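Leave the big furniture where it is

Sep 18, 2018

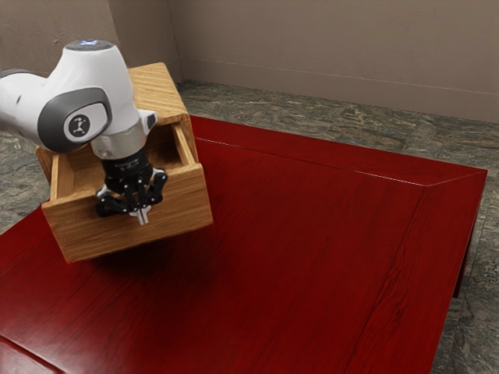
My argument is that councils and housing associations should stop clearing furniture out of homes between tenants, and that the rest of us, when we sell or let a place, should clear out a good deal less than we do.

I came to this through my aunt's flat. When she died the tenancy ended, and we were given 14 days to hand back the keys with the rooms empty. Empty meant empty. Carpets up, curtain rails down, and the wardrobe in the back bedroom out. The wardrobe was oak and had been put together in that room some time before she moved in. It would not go round the turn in the stairs. My cousin rang the housing office and asked if it could stay for the next tenant, and was told that it could not, and that if we left it there would be a charge of £200 for removal. So we took a saw to it. It took most of an afternoon and then two trips to the tip.

The next tenant was a woman called Milagros Padilla, who had come out of temporary housing with two children. I know this only because she rang my cousin about some post. In the course of the call she asked, quite politely, whether we knew anywhere that sold wardrobes, as their clothes were in bags on the floor. My cousin told her the truth and said it was one of the worst phone calls she has ever had to make.

Most people who work in housing have a story like this. The rule that produces it is called the void standard, or something close to it depending on the landlord, and it sets out the state a home has to be in before it can be let again. Much of it is sensible. The wiring has to be checked and the locks have to be changed. But the same standard generally says that the home must be free of all belongings, and belongings is taken to cover a bag of rubbish and a sound oak wardrobe alike.

I have heard three defences of this from people who have to apply it, and I will take them in the order of how good I think they are.

The best one is about repair. If a landlord leaves a cooker in a flat, the landlord may be thought to have supplied it, and when it stops working the tenant will reasonably expect somebody to come and mend it. Amparo Montes, who managed lettings for years on the Brisach estate and is now retired, put it to me more bluntly. She said that every item left behind was a phone call waiting to happen. I accept this for anything with a plug or a gas pipe. I don't accept it for a table. A table either stands up or it doesn't, and a single sheet of paper signed at the start of the tenancy, saying these pieces are now yours and we won't be mending them, would deal with it. Some landlords already use a form of this kind. They call it gifting, and where it is used I have not heard of any flood of complaints about chests of drawers.

The second defence is about pests and fire. Upholstered furniture needs a fire label, and a mattress can carry bedbugs. Both of these are true and both are arguments about soft furniture. It is lazy to let them settle the fate of the hard kind. A wooden cupboard can be looked over by one person with a torch in a couple of minutes. If there is woodworm, out it goes.

The third is about choice, and it's the one that annoys me. People want to choose their own things, I was told by a man at a meeting in August, and it is not for us to hand them somebody else's cast-offs. He meant well. But somebody with no money for a wardrobe hasn't got a choice of wardrobes. What she has is a floor. If she is given a wardrobe and hates it, she can paint it or sell it or put it out for collection, and she is no worse off than she would have been. The choice he was protecting was one that he himself would have had in her place, with his salary.

The cost of all this falls in odd places. The landlord pays for the clearance, or charges the family of the person who has died or moved on. Then the new tenant pays to fill the rooms again, very often on credit. A friend of mine did this at Norar, a weekly payment shop that used to be on our high street. She took home a bed, a table and four chairs, and the price on the agreement came to 467 pounds more than the price on the ticket. The chairs went before the payments finished. I don't blame her and I only half blame the shop. She had come into three bare rooms with a child and needed something to eat off that night.

I should be fair about charity shops and reuse centres, because they are the usual answer when this comes up. The good ones are very good. The one near me, Briggs, will deliver for next to nothing and has kept a lot of people off the floor. But look at what the system is asking of them. A chest of drawers is carried down from a second floor flat, loaded, driven across town, stored in a unit that costs rent, priced, sold, loaded again and driven to another second floor flat, sometimes in the same block. Each of those steps needs people and fuel. Large pieces often fail at the first step, as ours did, since nobody can get them down the stairs whole. Reuse centres also turn down big dark furniture as a matter of course. They have limited space and it sells slowly.

That brings me to the other half of my argument, which is about those of us who own or let privately. The fashion for emptying a house before a sale is fairly new. When my parents bought their house it came with a dresser, a hallstand and a kitchen table, and I don't believe a word was said about any of them. The table was too wide for the door. It had plainly been there through several owners and everyone took it for part of the kitchen. My mother rolled pastry on it, my father mended a clock on it, and when they sold up it was still there. The buyers had it taken out within the week to put in an island.

They were entitled to. I only think it's a pity that what used to be ordinary now needs an explanation. Estate agents tell sellers that a bare room looks bigger. I have bought twice and have never found it so — a bare room looks smaller to me, and I can't tell whether a bed would fit in it. The agent who sold our last place, from a firm called Levon, wanted the built-in shelves out of the box room so that it could be shown as a possible nursery. We said no, and it was bought by a couple who had boxes and boxes of books.

There is a practical point about quality too. Plenty of the furniture that gets broken up was made of solid wood, with joints that can be knocked apart and glued again. Plenty of what replaces it is chipboard with a printed surface, held together with cam locks, and it seldom survives being moved twice. I have nothing against chipboard. I'm typing this at some. But to swap the first kind for the second every time a home changes hands, and to pay for doing it, is a strange way to carry on. People who do this for a living tell me the skip is usually booked before anyone has been round to look.

What would I change? In social housing, very little would be needed. Send whoever does the first inspection round with a form that has a space for items to be offered to the incoming tenant. Ask the tenant at the viewing. If the answer is no, clear it then. The home might stand empty for a day longer if the answer is no, and lost rent matters to a landlord with 2000 homes to look after. But a good many of the answers would be yes, and each yes is a clearance that doesn't have to be paid for. Families giving up a tenancy after a death should be asked too, before anyone mentions a charge. Most would be glad to know that the things were going to be used. We would have been.

In private sales it's a matter of manners more than rules. The form that sellers fill in already has a list of what stays and what goes, and it runs to light bulbs and toilet roll holders. Put the wardrobe on it. Ask the buyer, and ask early, while they are still walking round wondering where they'll hang their coats.

My cousin did find Mrs Padilla a wardrobe in the end, through someone at work. It's pine, a bit narrow, and it came up the stairs in pieces.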